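The Belt Room, Before and After the Move

Hi again! A lot of you asked for more from the new workshop after my October post, so I finally sat down and put a gallery page together. It took me most of an evening and a whole pot of tea. If you're new to the site, I spent a good part of this year getting out of the old place on Marsden and into a unit at the Zavedby yard, and most of what I moved was conveyor. Belts, legs, rails, end plates, and more loose bolts than I want to think about.

I've kept the notes short(ish). Mostly I wanted to get down what I learned about setting up a belt in a small room, before I forget all of it and have to learn it again.

The room itself was the easy part. It had been a cold store at some point, so the walls were already white and wipe-clean, and after two rounds of scrubbing I decided I could live with them. I did think about paint. I even bought a sample pot of something called Goduritz Gray, put a patch on the back of the door, and hated it by lunchtime. The patch is still there, and it greets me every morning!

Getting the belts in was another matter. The doorway is narrow and there's a step down right behind it, and the longest section had to go in on its side with the legs off. I had measured everything, of course -- everything except the step. We backed it out, took the end plate off, tried again, backed it out again, and then went for sandwiches. It went in on the first try after the sandwiches, and I have no explanation for that.

I like a belt tight up against a wall. You lose access to the far side, and yes, you will curse when something small rolls over the back rail, but you get so much floor back. In the old place everything stood in the middle of the room and I spent my days walking in circles. My hips are much happier now.
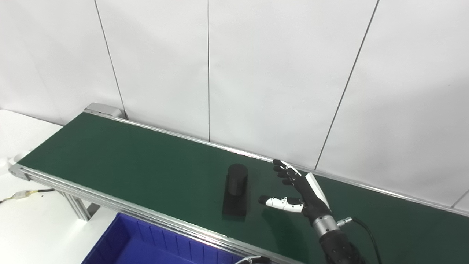

The other thing I'd say is to go green if you get the choice. I had a black belt for years, and every dark part I put down on it just vanished, especially late in the afternoon when the light went. Dark green is kinder on the eyes and it hides the scuffs pretty well too. The replacement belt from Rivitz came to 2,190 with delivery, and I winced when I paid it, but I haven't regretted it since.

Tracking took me longer than I'd like to admit. If you've never done it, the belt wants to wander toward one side, and you coax it back with tiny turns on the adjusters at the end. Tiny! A quarter turn, then let it run for a few minutes, then look again. I was giving it half turns and chasing it back and forth like a dog with a ball. Once I slowed down and made myself drink a coffee between adjustments, it settled.

Legs next. Aluminum legs are lovely to carry and a bit of a pain to level, at least on my floor, which slopes toward an old drain. I started with folded cardboard under the feet (don't do this, it squashes) and then switched to proper leveling feet. A box of 100 rubber pads came with them, so if anybody nearby needs rubber pads, please, write to me. I've used 8.

Small parts are still my weak spot. At Marsden I had drawers with labels, very smart, and I never once put anything back in the right drawer. Now I'm all about plastic bins. Open bins, low down, where I can drop things without looking. Leads and connectors are the worst for it, they seem to knot themselves overnight, and I still haven't found a system that beats winding them up by hand at the end of the day. I say I do that. I do it sometimes.

Still on the list: a better lamp over the far end, a mat for my poor feet, and something on the door to stop the draft. I'd also like a shelf, but I'm a little afraid of drilling into those wall panels until I know what's behind them. If you've hung anything heavy in an old cold store, I would love to hear how you did it -- fixings, brackets, whatever you've got.

Comments are open below, and I do read them all, usually with breakfast.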